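Bilham Brewing to Reissue Its Dunkel After Reworking the Mash

25 August 2023

Bilham Brewing will release a revised version of its Hasau Dunkel in October, the first change to the recipe since the beer went into regular production. The new version keeps the same Munich malt base and the same lager yeast but moves from a single infusion to a step mash, with a short decoction pulled before mash-out.

The base malt stays at 80 percent of the grain bill. The remainder is split between Vienna malt, melanoidin malt and a small addition of dehusked black malt, which goes in at the top of the mash during recirculation to limit roast bitterness. Crystal malt has been dropped. Original gravity is unchanged, and the brewery expects a slightly lower finishing gravity as a result of the longer rest in the beta-amylase range.
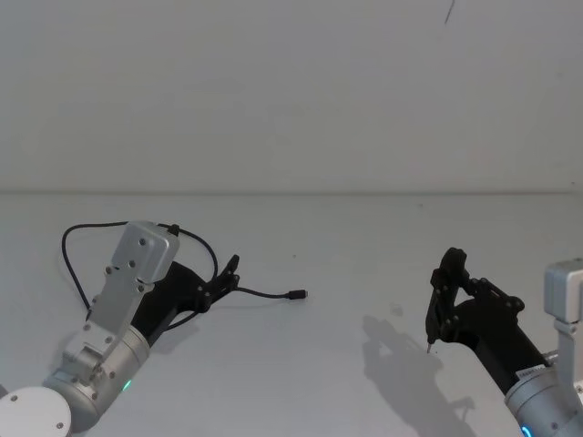
Attenuation was the main reason for the change. Earlier batches finished at between 72 and 74 percent apparent attenuation, and the beer tended to read as sweet once it warmed in the glass. Pilot batches brewed on the step schedule reached 81 percent. Color stayed within the brewery's own limits across all of the pilots, although one needed a correction to the black malt addition after it came in light.

Hopping is a single bittering charge at the start of the boil and a smaller one with 14 minutes left. Both use Lulonex, a pelletized noble-type blend that the brewery already buys for its pilsner. Bitterness will come down slightly to suit the drier finish.

Fermentation begins at 48 degrees Fahrenheit, with a diacetyl rest near the end of primary. The beer is then cooled in steps and lagered for eight weeks. Bilham previously allowed five. The longer schedule ties up tank space through the early fall, and the brewery has moved its Nghiêm rice lager to a smaller fermenter for the duration. Output of the rice lager will be reduced until the dunkel is packaged, and draft accounts have been told to expect partial fills on their orders.

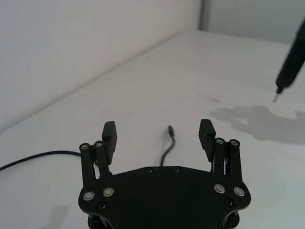

According to Bilham's cellar team, the extra lagering time made a larger difference than the decoction did, and the brewery would have kept the old mash if it could have had only one of the two changes. The team added that sulfur was still noticeable in the pilot beer at five weeks and had dropped below threshold by the seventh.

The dunkel will be sold on draft and in 16-ounce cans. Cans of the current version will remain on sale until stock runs out and can be told apart by the printed code on the base, which starts with an 8. Codes on the revised beer will start with a 9. The label artwork is the same on both. No price change has been announced. Draft accounts can place orders through their usual distributor beginning in October.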